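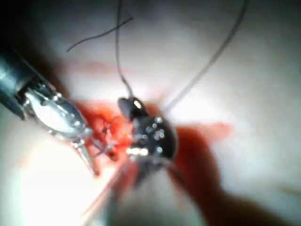

# September, evening, kitchen table

Home late, fed, and far too awake to sleep, so I am writing this down while it's fresh. First full day on the suturing rules! I have been looking forward to it for weeks and it was even better than I'd hoped, although my handwriting in the lab notebook gets worse with every page and I'll be cursing myself by the weekend.

Sanne had pinned the draft up along the wall, all 15 pages, in the order they'd be used. She wants the finished thing to fit on two. I thought that was mad at nine this morning. By four I was crossing out whole paragraphs myself and enjoying it.

We spent most of the morning on thread. I kept going back to the still I've stuck in above. There's a dark strand coming almost straight down to the tip of the black instrument, a lighter one going off in a long arc to the upper right, and then a short loose bit crossing near the first. Three thin lines in one small view, and you have to know what each of them is doing before you move anything. The old Zomau rules say "maintain awareness of suture material". What on earth is a trainee meant to do with that? I read it out loud and Ruben laughed so much he had to put his tea down.

So we wrote it again, as things a person can do:

- Before you pull, say which strand you are pulling.
- Follow it with your eyes to where it leaves the view.
- If a loose piece of thread is in view, name it. Take it out when the person leading says so, and say when it's out.
- No cutting until both people have agreed on the strand.

Ruben wanted "state" and I wanted "say". We kept "say". I am ridiculously pleased about that.

Then the long argument about hands, or rather tips. The instruments give you no feel for the pull on the thread, at least on the Grokik set-up we train on, and everybody who comes to us from open surgery has to learn to judge it by looking. You watch the tissue, you watch whether the strand goes straight, you go slowly. Sanne has been teaching this for years and does it without thinking, which made it very hard to get out of her! I asked her to talk through every small movement on the practice block while I typed. She'd do two throws, stop, and say "oh, I look there first, how funny". Got nearly a page of notes that way and I think it's the best material we have.

What came out of it, more or less:

1. Both working tips stay in view. If you lose one, stop the other.
2. Move the camera to the instrument. Never go hunting for the camera with the instrument.
3. Hold the needle or the thread, and know which. Don't grip thread you mean to keep with jaws that are meant for needles.
4. When there's blood over the place you're working, slow down and say what you can't see.

Number four took us an hour. Ruben's first version began "in the event of reduced visual clarity", and I pointed at the still, the bright red in the middle and the darker pool spreading down to the right of the black tip, and asked him what he'd want the person beside him to say. He said, "I can't see my edge on the right." Well, there it was. We wrote it in just like that, as an example of the words to use, and then did the same for the other three. I love that the page now has people talking on it.

Glare as well. I hadn't thought of it at all until today. The bottom left corner of that picture is nearly pure white under the silver jaws, and Sanne said trainees go on working beside a patch like that and simply don't mention it. New line: treat a washed-out patch as a place you can't see. Short and plain. She underlined it twice.

Less good: the counting sheet. Pangaribuan sent theirs over for us to borrow and it has 110 boxes. I do understand how it got that way, every box was somebody's bad afternoon once, but a tired person at the end of a long list will tick down the column without reading. We want 8. Needles in, needles out, loose thread out, and so on. I have a feeling we'll be beaten up to 12 or so by the time Sovside have read it, and I'm going to fight for every one we leave off.

Oh, and a nice thing after lunch. We tried the draft on two of the new starters with no warning and no explaining, just the pages and the practice block. One of them stopped halfway through a knot and said "loose piece, top left, leaving it for now", in a perfectly ordinary voice, as if she'd always done it. Ruben kicked me under the bench. I had to look at the floor so as not to grin at her.

They both tripped over rule three, though. "Jaws that are meant for needles" means nothing if you haven't been told which ones those are. Needs a small table with the instrument names down one side. My job.

For tomorrow:

- the table
- ask Sanne if "leading" is clear enough or if we need to say who sits where
- cut the introduction (645 words! to say hello!)
- find out when Sovside want it
- bring biscuits, it's my turn and I forgot today

Ruben is in at half past seven to set up the practice blocks and I said I'd help, so I really must go to bed.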